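Mostyn Kitchen Table Notes
README, version 3
November 2023

What is in this folder

This folder keeps notes on kitchen things and how people use them at home. Each note is a short text about one object on one table, with the words printed on it and their meaning in English. There are 17 notes about rice cookers. The rest is about kettles, pots and baskets. We wrote them so that a person who moves into a shared kitchen can understand the labels without asking every time.

Files

notes.txt has one note per line
labels.txt has the words on the buttons, with translation
Both files are plain text. A note is never longer than 2,000 characters.

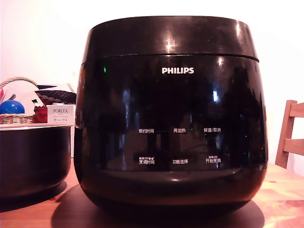 Preditz Household Words Team

The black Philips cooker has six buttons with Chinese labels. In labels.txt they are written like this:

预约时间 = reservation time
再加热 = reheat
保温/取消 = keep warm / cancel
烹调时间 = cooking time
功能选择 = function select
开始烹调 = start cooking

The very small characters over two of the labels are not in the file. If you can read them well on your own cooker, please send them to us.

For the inner pot we write always "inner pot", also when it stands on the table beside the cooker. Please do not write "bowl", as we had this word in version 2 and it was mixed with the soup bowls.

Known problems

The translations are made word by word, so they can sound a little stiff. Some notes from July have no label list yet. Baskets are noted only as baskets, and the things kept in them have no names in the files.

Contact

Corrections go to Mared Price, Uken office. Please give the line number of the note.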